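Newsletter > August 2024 > From the benches

News Projects People Back issues Subscribe

Teaching the arm to say "not sure"

Tsz-kin Fang

I promised a few of you at the Furkadberg open evening that I'd write up what we've been doing on the Grevar project, so here goes (and sorry to whoever I cornered by the coats, I do go on a bit).

The short version: we want an arm that can pick a named kitchen thing out of a tray, learned purely from people showing it how. We've now got 1025 demonstrations, every one of them steered by hand by me, Jihad Awad or one of the summer students. You move the arm, it records what its wrist camera sees and where the fingers go, and the model learns to match one to the other. It's an old recipe and it works nicely right up to the point where it doesn't!

Our trouble has been hesitation, or the lack of it. The plain version of the model always picks a direction and goes for it, even when two things in the tray look equally good. So Jihad had the idea of training 5 small copies of the model on different slices of the demonstrations and letting them vote at every step. If they agree, the arm moves. If they don't, it backs off a little, looks again from a slightly different spot and has another go. We call this the Boutros rule, after the café where he drew it on a receipt.

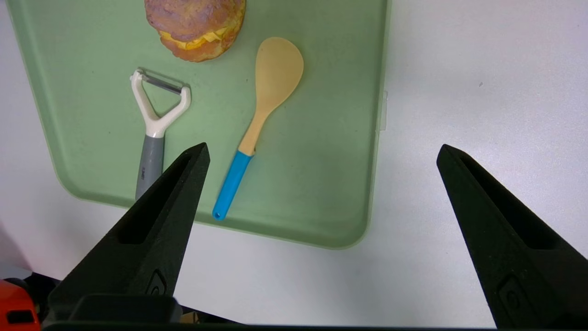
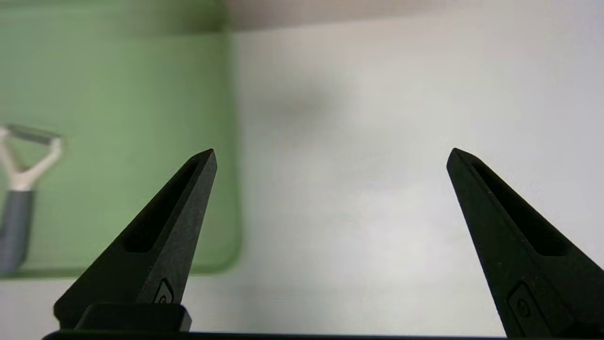

Two wrist camera views from the Grevar setup, with the green container and both fingers in shot. The toy sandwich and the rice paddle are in the first one.

I love the wrist view, but it's a mean thing to learn from. The fingers are always there, big and black, and everything else shifts as soon as the arm does. A handle can slip behind a finger just when you'd like to see it. From a low or sideways angle you can end up with a lot of pale nothing and a blurry bit of tray, and that's exactly where the copies start to argue.

Anyway, the result. We ran 288 test picks with the voting and the same number without, same objects, same starting layouts. The voting version made far fewer wrong grabs, and nearly all of the improvement came from long thin things lying close together. On chunky objects it made hardly any difference - the plain model was already fine on those. It's slower too. Jihad says you get used to the pauses, but I still find myself leaning forward and willing it on.

One thing we got wrong early on: we let it look again as many times as it liked, and it would happily dither until somebody stopped it. Now it gets 4 second looks and then has to give up and ask for help. Most times it needs only one.

Next we're moving the whole lot over to the Feson arm, which has a different wrist and a wider view, to find out how much of this carries over. I suspect we'll need fresh demonstrations, so if you've a spare afternoon and a steady hand, come and find me or Jihad. We'll supply the biscuits.

5 comments | 4 shares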